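How a Robot Learns from Examples

By Hefin Cadwaladr
May 10, 2020

A robot arm is a set of motors joined by stiff parts called links. Each motor turns a joint. At the far end there is usually a gripper, which opens and closes. None of these parts knows anything. If you switch on a robot arm and put a toy block in front of it, the arm will stay where it is until a computer tells each motor how far to turn.

There are two main ways to give the computer its instructions. In the first, a person writes them out one at a time. Turn the first joint by this much. Lower the gripper. Close the fingers. This works well in a factory where every part arrives in the same place, facing the same way. It works badly on a table where the block might be anywhere.

In the second way, the computer is given many examples of the job being done and looks for the patterns in them. This is called machine learning. This page is about where the examples come from.

What is an example?

Suppose the job is "pick up the block and put it down on the other side". One example is one complete go at that job, from start to finish. People who work with robots call it an episode. An episode is stored as a long list. Many times every second, the computer writes down two kinds of information.

The first kind is what the robot senses. This includes the pictures from its cameras and the angle of every joint.

The second kind is what the robot was told to do at that moment, for instance "close the gripper a little more".

Later the learning system goes through the list and tries to connect the two. When the camera picture looked like this, the right action was that. If it can make the connection well enough, it can choose actions for itself when it sees a new picture.

Who moves the robot?

At the start the robot cannot do the job, so a person has to do it through the robot. This is called teleoperation. "Tele" comes from a Greek word meaning "far off", although the person is often sitting in the same room.

One method uses a second, smaller set of arms. The person holds these and moves them by hand. Sensors in the joints measure the angles and send them to the robot, which copies them. If the person bends the small elbow, the robot bends its elbow as well. The arms that are held are called leaders and the arms that copy are called followers. Other methods use a games controller, or handles that are tracked through the air.

It takes practice. The person cannot feel the block in the way you feel a pencil between your fingers. A new operator often closes the gripper too early and pushes the block away. Colton Morin, who trains operators for the Maro project, asks beginners to spend 2 hours moving blocks before any of their episodes are saved.
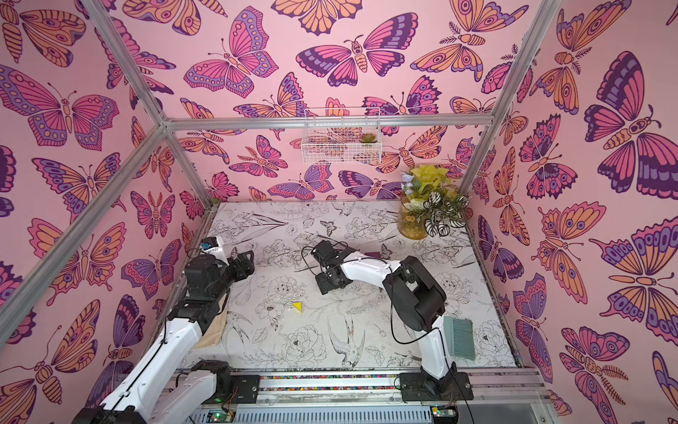 The cameras are as important as the motors. A camera fixed near the workspace gives a wide view, but an arm can get in the way of the thing it is reaching for. A camera on the wrist travels with the gripper and gets a close view of whatever is near the fingers. It cannot see much of anything else. Many systems use both kinds, and the pictures are recorded together so that each wide view can be matched with the close view from the same instant.

Using two arms makes the work harder and more useful. One arm can hold a thing still while the other does something to it, as you do when you take the lid off a jar. The arms must also keep out of each other's way. The recording has to include both arms on the same clock. If one list ran even half a second behind the other, the learning system would be studying movements that never happened together.

Why so many?

You could probably learn to stack two blocks after watching somebody do it once. You already know what a block is, that it falls if you let go, and how hard to squeeze. A learning system may begin with none of that.

For the first Maro task, the team set a target of 1000 episodes. Each one lasted around 4 minutes, including the time needed to put everything back and check the recording. You can work out the total: 4000 minutes, or nearly 67 hours. Four operators shared the work and finished in October.

Why change things?

Imagine that every example had a red block in exactly the same spot on a plain grey table. The system might learn to go to that spot and close the gripper. It would do this even if the block had been moved. It might also learn that red means "pick up" and ignore a blue block completely.

To avoid this, the people collecting examples make changes on purpose. They may move the objects, turn them round or swap them for others with a different shape. They may change the lighting. They may change the background as well, using patterned paper, coloured boards or ordinary things from around the house. A busy background is a harder test than a plain one. The system has to work out which parts of the picture matter for the job and which parts can be ignored.

The changes are planned. At Maro the operators follow a printed sheet called the Sondurard list, which says where each object should start. Without a list, people tend to put things back in the same few places without noticing that they are doing it.

What about mistakes?

Some episodes go wrong. The block is dropped, a cable catches, or the operator sneezes. There are 3 labels that an operator can give an episode when it ends:

Good: the job was done and the movement was steady.

Recovered: something slipped, but the operator put it right.

Failed: the job was not done.

Failed episodes are kept apart from the others so that the system does not copy them. Recovered episodes are worth having. A robot that has only been shown perfect movements has no examples of what to do after a slip, and sooner or later it will have one.

A second person then checks the labels by playing the recordings back. Checking also finds faults in the equipment, such as a camera that stopped working halfway through.

Testing what was learned

After training, the leader arms are put away and the system controls the robot alone. The team counts how often it completes the job. Some starting positions are kept back for this test and never used in the examples. If the robot succeeds only in places it has been shown, more examples are needed, and the operators are asked to collect them in the places where it failed.

Try it yourself

You need two people, a scarf, a small box and a pencil.

1. Put the pencil and the box on a table.
2. One person is the robot and wears the scarf as a blindfold. The other is the operator.
3. The operator gives one short instruction at a time, such as "left", "down" or "close". The robot does only what it is told.
4. Write down each instruction until the pencil is in the box. This is your episode.
5. Put the pencil back in the same place and read out the same list.
6. Move the pencil a hand's width to one side and read out the list again.

Compare what happens in steps 5 and 6. Then write down what the robot would need to sense in order to manage step 6 without a new list.

Words used on this page

Episode: one complete recorded go at a job.
Follower: the arm that copies.
Gripper: the part of a robot that holds things.
Joint: a place where a robot arm can bend or turn.
Leader: the arm that a person moves by hand.
Link: a stiff part between two joints.
Teleoperation: controlling a machine from a distance.

Next page: How Robots Measure Distance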